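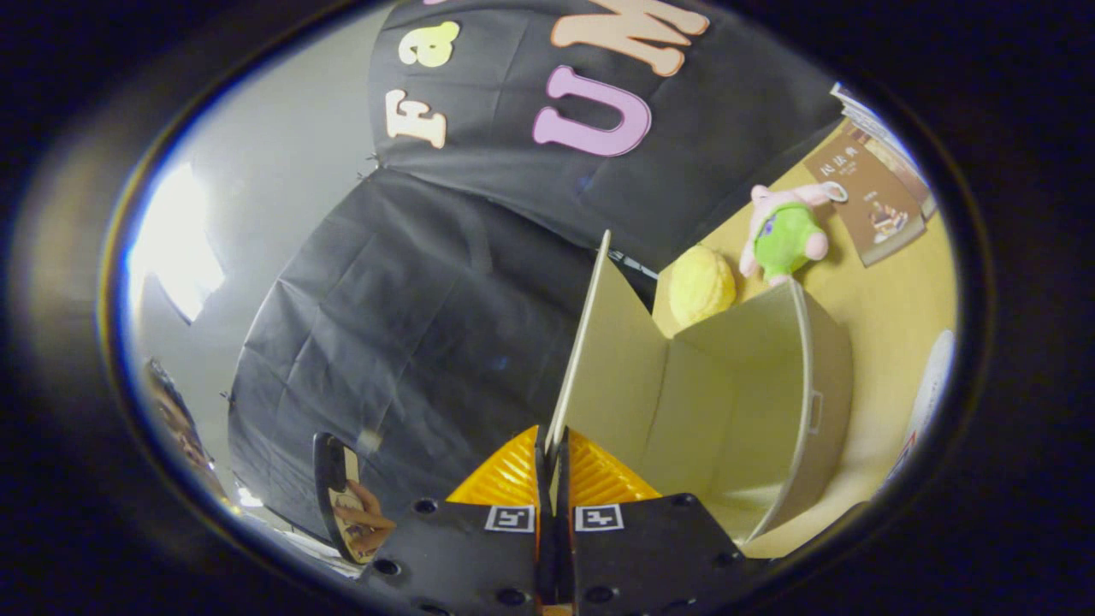
本报告说明Plultton项目第二阶段中，手持夹爪采集装置的安装、维护和修理情况，请Corell的项目负责人Dineo Dlamini女士审阅。上一次报告里我写过，装置的主要问题在手指部分：手指每次拆下再装回以后，位置都会有一点变化，标记的读数也跟着变化。这个阶段的工作大部分是围绕这件事做的。现在两个手指上各有一个黑白方形标记，夹住纸箱的箱板时，两个标记并排在窄缝的两边，镜头可以同时看到它们。黄橙色的条纹指垫在标记的上方，箱板夹在两块指垫之间。手指张开多少，由软件根据这两个标记的距离来计算，所以标记贴得准不准，对后面所有的数据都有影响。

我的中文不是母语，如果有些词用得不合适，请Sanaa Mansour改正。她已经看过前半部分。

一、手指的重新安装

旧的安装方法是先把手指板固定好，再贴标记。这样做很快，但是标记的方向要靠眼睛看，每个人贴的结果都不一样。从三月开始我们改了顺序：手指板先放进一个定位座，在定位座里贴标记，压平，放一个晚上，第二天再装到滑轨上。定位座由Pelkonen加工，第一个做得太紧，手指板放进去以后很难取出，边缘也被刮坏了一处。我们把它退回去，第二个可以用。

螺丝的拧紧也定了规则。先把全部螺丝轻轻拧到碰到板面，然后按对角的次序拧紧，最后用扭力螺丝刀再走一遍。以前Demetrio Toledo习惯一颗一颗拧到底，他自己也发现板子会往一边偏。偏得很少，用手摸不出来，可是在标定结果里看得出来。

安装完成以后要做一次开合检查：完全张开，完全合上，再停在中间位置。三个位置的读数都写进装置的记录本。如果合上时的读数和上一次差得太多，就要拆下来重装，不允许在软件里改偏移量。关于最后这一点我们内部有过争论。Teemu Valtonen认为小的偏差可以在软件里补偿，这样节省时间。我同意他的计算没有错，但是补偿做过两三次以后，就没有人知道机械部分真正的状态了。现在的规定先执行到本阶段结束，然后再讨论。

二、指垫的更换

指垫向Ostik订购，材料比较软，磨损比我们开始时想的快。磨损最先出现在靠近指尖的几条条纹上。条纹变平以后，夹薄的硬纸板还可以，夹光滑的圆形物体就容易滑。

申请书里写的更换周期是按时间算的，每个月换一次。这个办法不合理，因为有的星期装置整天在用，有的星期完全不用。我们改为按夹取次数计算，到大约2000次就更换，不管表面看起来好不好。次数由软件自动记录。本阶段有一副指垫因为交接时忘记登记，一直用到3,513次才取下来。取下来以后我们看到左边那块的背面已经开胶，右边那块还好。那段时间后半部分的数据已经做了标签，分析的时候可以选择去掉。

更换的步骤如下：

旧指垫从下往上慢慢揭，不要用刀片，刀片会刮伤板面。
残留的胶用酒精擦，等板面完全干了再贴新的。
两块指垫必须同时更换，也必须来自同一批货。
贴好以后合上手指，检查条纹是否对齐，两边的高度是否一样。
把次数清零，在记录本上写日期和批号，签名。

其中“同一批货”这个要求是后来加上去的。不同批的指垫厚度有一点差别，一边厚一边薄的时候，物体会被推向一侧，操作的人手上感觉不明显。

三、镜头和小镜子

装置使用广角镜头，画面是圆形的，外面有一圈黑边。这个镜头的标定每星期做一次，固定在星期一早上，第一次采集以前。标定板放在架子上不动，由人拿着装置慢慢移动。标定误差如果超过规定值，先擦镜头再做一次，第二次还是不行才检查镜头座。多数时候擦一下就够了，手指印是最常见的原因。

左侧手指旁边的小镜子有黑色的边框，可以照到握着手柄的手。这面镜子给我们带来的修理工作比预想多。它伸在外面，把装置放进箱子里时容易碰到，碰到以后角度就变了。四月里支架的根部裂过一次，Demetrio用备件换上，当天下午恢复使用。新的支架根部加厚了，同时在运输箱的海绵里给镜子挖了一个空位。从那以后支架没有再裂，但是角度还是会变，所以开始采集以前要看一眼镜子里能不能看到握手柄的手指。看不到就调整，调整后拍一段短的视频保存。

镜面只用干的镜头布擦。有一次用了酒精，镜面边上留下一圈白色的痕迹，没有办法去掉，只好换掉整面镜子。

四、采集环境

采集台上的物品是故意选得比较杂的，有纸箱，有表面带纹理的球，也有毛绒玩具。薄的箱板对手指的平行度要求最高：两个手指如果不平行，箱板会慢慢转动。所以重新安装手指以后，我们都用纸箱的箱板先试一试，再开始正式工作。毛绒玩具对装置没有特别的要求，只是绒毛会粘在指垫的条纹里，下班前要用软刷子清理。

光线也需要注意。布景的一部分是黑色的布，另外一边的墙是浅灰白色，会有反光。自动曝光在这两者之间变化时，标记的白色部分有时候太亮，识别就会失败。Teemu把曝光的上限调低以后，失败的次数明显少了，代价是黑布上的褶皱看得不太清楚。对我们的任务来说，标记的识别更重要，所以保留了这个设置。

五、停机情况和费用

本阶段装置一共停机12个工作日。停得最久的一次是等Pelkonen重新做定位座，其余的是等指垫到货，还有镜子支架的那次修理。等指垫这一项本来可以避免：我们下订单太晚，Ostik的交货时间我们也没有提前问清楚。现在柜子里一直保留2副备用指垫，拆开其中一副的当天就要下新的订单，由Sanaa负责。

费用方面没有超过预算。加工费比计划高，因为定位座是原来申请书里没有的项目；差旅费没有用完，我请求把剩下的一部分转到备件。转移的金额在附表里，如果Corell有固定的申请表格，请发给我，我会另外填写。

六、还没有解决的问题

滑轨在低温的早上有一点发涩，合上的最后一段需要多用力。换过一次润滑脂，稍微好一些，没有完全解决。我怀疑是滑块的预紧太大，但是没有拆开看过，现在不能确定。拆滑块需要重新做全部的标定，我打算放在采集的间歇期做。

标记的表面也开始有磨损，主要在角上。到目前为止识别没有受到影响。哑光的覆膜我们试过一种，贴上以后有小气泡，已经撕掉了。Demetrio在找另外一种更薄的。

记录本还是纸质的。Dineo女士上次建议改成电子表格，我们试了两个星期，结果是修理时手上有油，大家不愿意去碰键盘，记录反而少了。目前的做法是先写在纸上，每星期五由Sanaa录入表格。如果Corell需要原始页的扫描件，我们可以提供。

七、下一阶段的计划

第一项是检查滑轨，由我和Demetrio一起做，开始以前会通知使用装置的同事。第二项是组装另一套手指，用同样的定位座和同样的步骤，看两套手指互换以后读数是否一致。这项工作需要Pelkonen再加工一对手指板，报价已经收到，附在后面。第三项是把安装和更换的说明写完整，现在它们分散在记录本和几封邮件里，新来的同事看不懂次序。Sanaa会先写中文版，我写芬兰语版，然后由Teemu按照说明实际操作一遍，在他停下来提问的地方补充内容。

关于软件补偿的问题，Teemu准备用现有的读数做一个对比，六月可以给出初步结果，我会放在下一次报告里。请Corell在那以前先不要把现在的规定写进其他小组的要求。

报告人：Vilja Riihimäki
附件：停机记录表，费用转移申请，Pelkonen报价单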